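Last updated: Wed 16 February
Filed under: Equipment planning > Checklists > Automation

Pre-order safety and inspection checklist: Kettle drawer cell, Branenville

To be filled in before the purchase order goes to Skumero. Each line is marked OK, OPEN or FAIL, with a comment under it where there is something to say. An OPEN line can go to order if the cost of closing it is already in the budget. A FAIL can't.

The job is opening and closing small drawers in a tabletop cabinet. Layout checks were done in simulation. 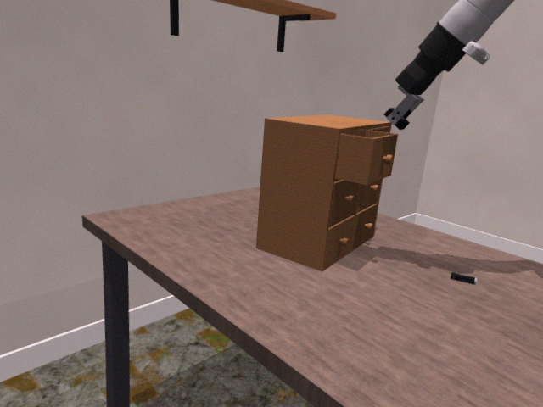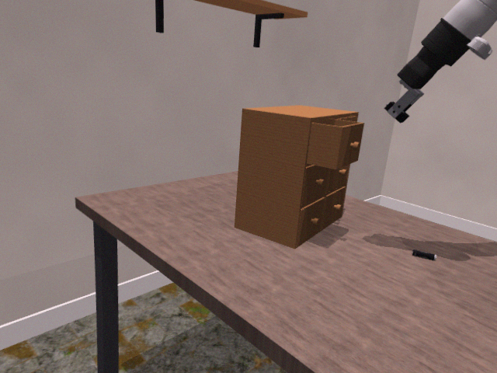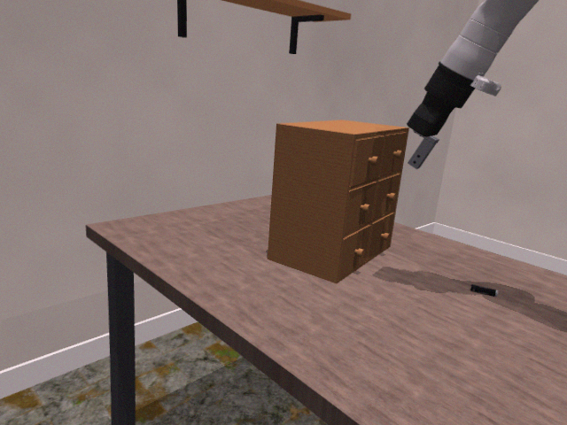
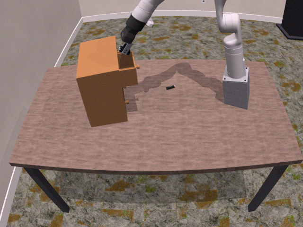
Drawer cabinet, table and arm in the simulated layout.

SECTION A - TABLE AND FLOOR

A1. Table rated for the arm, its pedestal and the cabinet together, with the arm moving. OPEN
Comment: The rating on the Lernell quote is for a still load. We have asked for the figure with a moving arm and have had nothing back. Do not accept the still figure in its place.

A2. Table legs fixed to the floor, or table heavy enough not to shift. OPEN
Comment: Floor fixings are priced at 84 pounds for the set, fitting not included. Put them in the budget now and take them out later if they aren't needed.

A3. Pedestal bolted down, not clamped. OK
Comment: Skumero supply the bolts. Drilling the table is down to us and has to be done before delivery day.

A4. Floor level under all legs. OK
Comment: Checked with a long level at the Branenville bay. One corner is slightly low and adjustable feet will take it up.

A5. Nothing loose left on the table within the arm's working area. OPEN
Comment: This is a daily check for whoever runs the cell, so it needs to go on the start-up card. The card isn't written. No cost.

SECTION B - CABINET

B1. Cabinet cannot tip with any one drawer fully out. OPEN
Comment: The plan only has it standing on the table. Ask for a fixing bracket at the base. The joinery shop will do a pair for a small charge, but we need a written price before it goes in.

B2. Cabinet cannot slide when a drawer is pulled. OPEN
Comment: Same bracket as B1. Test again with the drawers loaded as well as empty.

B3. Each drawer has a stop so it cannot be pulled right out. FAIL
Comment: The cabinet we have been offered has no stops. Either the supplier fits them or we choose another cabinet. Fitting them ourselves would put the warranty in doubt, and it would take somebody a day and a half.

B4. Knobs firmly attached and all the same size. OK
Comment: Order spare knobs with the cabinet. They cost very little and a cell standing idle for a missing knob is a poor use of anyone's morning.

B5. Drawer pull force measured and below the limit set for the gripper. OPEN
Comment: Needs the real cabinet. Nothing in the simulation settles this one, as the drawer friction there is a number we typed in. Borrow the spring gauge from goods-in and pull each drawer in turn, top to bottom, then write the readings on the back of this sheet.

SECTION C - ARM AND GRIPPER

C1. Arm can reach the drawers from its mounting without running close to a joint limit. OPEN
Comment: Upper drawers are fine on paper. The bottom row hasn't been signed off. If it won't reach, raising the cabinet on a plinth is cheaper than a longer arm.

C2. Room between the fingers and the neighbouring knobs. OPEN
Comment: Wants checking with the fingers fitted that we are going to buy. The two finger sets on the quote are different widths. Price the narrow set.

C3. Gripper stays shut, or lets go safely, on loss of power. OK
Comment: Stated in the Skumero paperwork. Still to be tried at handover with the main switch.

C4. Arm stops if a drawer jams. OPEN
Comment: Needs the force limit set and tested. Skumero charge for this as part of commissioning - see E3.

C5. Cables held clear of the drawers through the whole movement. OPEN
Comment: Left off the first quote altogether. Ask for cable guides as a separate line so we can see what they come to.

C6. Pinch points marked. OPEN
Comment: Stickers from stores. No order needed.

SECTION D - PEOPLE

D1. Emergency stop within reach of the operator. FAIL
Comment: The drawing puts one stop on the control box only, which is under the table. We want a second one on the table edge. It is an extra 182 pounds including the cable. Not optional, and the order should not go without it.

D2. Clear walkway past the cell. OK
Comment: Measured at Branenville with the neighbouring racking in place.

D3. Guarding or a reduced speed agreed. OPEN
Comment: Two ways to go. A screen costs money at the start and takes up floor. Reduced speed costs nothing to buy but the cycle gets longer, and the Kettle plan was worked out at full speed. Decide before ordering, as the screen has the longest lead time of anything on the list.

D4. Operators trained before first use. OPEN
Comment: One session is in the price. A second shift means a second session, so budget for two.

D5. Lockout procedure written. OPEN
Comment: Copy the one from the labelling machine and change what needs changing.

SECTION E - BUDGET LINES THAT TEND TO GET MISSED

E1. Delivery and unloading. OK
Comment: Included. Tail-lift vehicle confirmed.

E2. Power supply at the bay. OPEN
Comment: A socket exists. Ask the electrician whether it can be shared with the racking lights. If not, a new one has to be run from the board by the fire door.

E3. Commissioning time. OPEN
Comment: Quoted as five days on site. That covers setting up with one cabinet. Ask what happens to the price if B3 means a different cabinet turns up halfway through.

E4. Acceptance test. OPEN
Comment: We are asking for 200 open-and-close cycles, shared over all the drawers, with no stop and no operator help. Skumero have agreed to the number but haven't said who pays if it has to be run again. Get it in writing.

E5. Spares for the first year. OPEN
Comment: One set of fingers, one set of knobs, one emergency stop button. Leave the rest.

E6. Yearly inspection. OPEN
Comment: Comes out of the running budget, not this one, but the running budget closes in April and the line has to be in by then.

RESULT

Not ready to order. B3 and D1 are both FAIL. D1 can be closed as soon as the extra stop is added to the quote. B3 waits on the cabinet supplier. A1 and D3 are OPEN with no cost against them, so they also hold the order until there is one.

Recheck sections B and E when the revised quote arrives. Section A only needs doing again if the table changes.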